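Subject: Re: Trilwood sim pack, anyone paid for it yet?
List: tabletop-manip
Date: May 2019

Quick answer as I'm meant to be packing up. Yes, we've had the Trilwood tabletop pack on trial, the full one, not the free taster. Eight days in. Comments under your bits.

> We're looking at the Trilwood household pack as a way of getting more
> training scenes without tying up the real arm all day. Sales page is
> lovely, says very little. Main worries:
>
> - are the objects any good or is it all boxes and balls
> - does it come with a sensible arm, or do you bring your own
> - how bad is the licence
>
> Also somebody here favours Grolleso instead as it's cheaper. Has anyone
> run both? Would sooner hear it from a user than get another demo call.

Objects first. Better than I expected. Proper clutter, bottles and tubs and trophies and a toy car, that sort of thing. Shapes are mostly clean enough to grasp against straight out of the tin. The shiny stuff is the best of it, metals catch the light nicely and our detector found them hard going, good, I wanted hard. Labels vary. Some hold up close to, some go to mush once you're near enough to grip. If you read text off packaging for anything then check that before you spend money.

Collision shapes are a seperate matter. Anything with handles needs looking at. By default they wrap the whole object in one lump, so the gap in a handle isn't a gap as far as the physics knows and the finger just stops in mid air. There's a setting, "fine hulls", off by default, buried three menus down. Turn it on. Costs you speed, on our machine it ran 4 times slower with a full table, so we only switch it on for the items we're picking up and leave the rest lumpy. Took me most of an afternoon to find that out and the manual doesnt mention it.

Couple of grabs from our runs so you can judge the look for yourself:
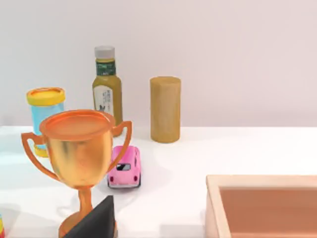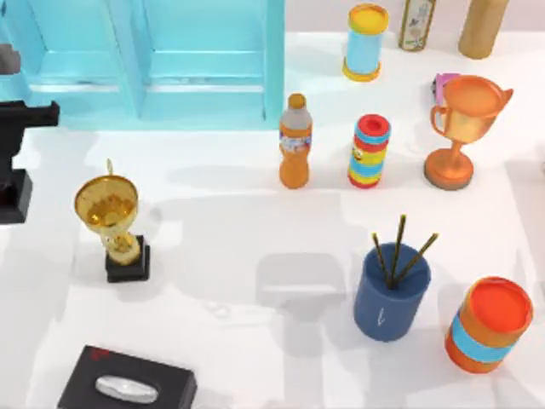

Both straight out of the pack's own renderer, nothing of ours on top.

Lighting. Soft and even by default, too even if you ask me. Plain white table and pale walls make every object stand out far more than it will on your bench. We had a lovely success rate in there and then it fell on its face with the real arm, same policy, same grip. Swapping in table textures and messing with the lamp angles got a fair bit of that back. You can script all of it, the randomiser is decent, just ships with narrow ranges. Widen them. Then widen them again.

Arm. You can bring your own, we did. Import was fine bar the finger joints, which came in with the limits flipped, so the gripper opened when told to shut. Support answered next morning with a patched file. Can't grumble. One thing to watch is the mount position, it resets to the pack default whenever you load a new table layout. I lost a night's runs to that. Now have a check at the top of the script that refuses to start if the base has moved.

Placement. The random placer is the bit I like least. Leave it alone and it spreads things out with nice gaps, so you never get two items leaning on each other or one half buried behind another as seen from the gripper. Real tables arent like that. You can set a minimum gap and I've got ours at nearly nothing. Even so, every so often it drops an object a hair inside another and the pair of them go flying when physics starts. We let it settle for a second and bin any layout where something's left the table. Crude, works.

Shadows cost more than you'd think, by the way. Turn them off and it flies, but then your images look like stickers on paper. Wouldn't.

Licence. Not bad, not great. Quote we got was 2,989 a year for one lab, any number of seats, in pounds, before VAT. Renders are yours to publish. The meshes are not, so if you put a dataset out people get pictures and no models. That was a sticking point here and may be for you. Ask them for the academic rate, it isn't on the site and I don't know if we'd have been offered it without pushing.

Grolleso: ran it last November, so take this with salt as they've had a release since. Cheaper, yes. Faster too. Objects were much plainer and there were far fewer of them, and everything had the same dull plastic look whatever it was meant to be. If you only care about motion planning and never look at a camera image then I'd say save the money and go Grolleso. We train from images, so no.

Zuccaro do something similar as a hosted service, you send them a spec and get scenes back. Not tried. Couldn't get a straight answer on turnaround and gave up.

What I'd do in your shoes: take the trial, import your arm on day one, have the base check in before anything else, and spend the rest of it on your own worst objects. Try to get one of yours in from a scan. We put 3 in that way and two were fine, third came out with holes in and kept falling through the table. Their importer wants closed meshes and says nothing when it doesnt get one. Plurnunent has a clean-up tool that sorts it, free for small files.

Will we buy? Probably, if they'll shift on the mesh thing. Reply from them is due any day. I'll post here when I hear.

Happy to send the settings file, shout off list. It's got our paths hard coded all over so you'll need to do a find and replace, sorry.

Must run.

> Thanks in advance, will write up whatever we decide for the list.

Please do. Timings especially, I'd like to know what a full table with fine hulls on does on a newer card than ours.

_______________________________________________
tabletop-manip mailing list
To leave, send a blank message with "unsubscribe" in the subject line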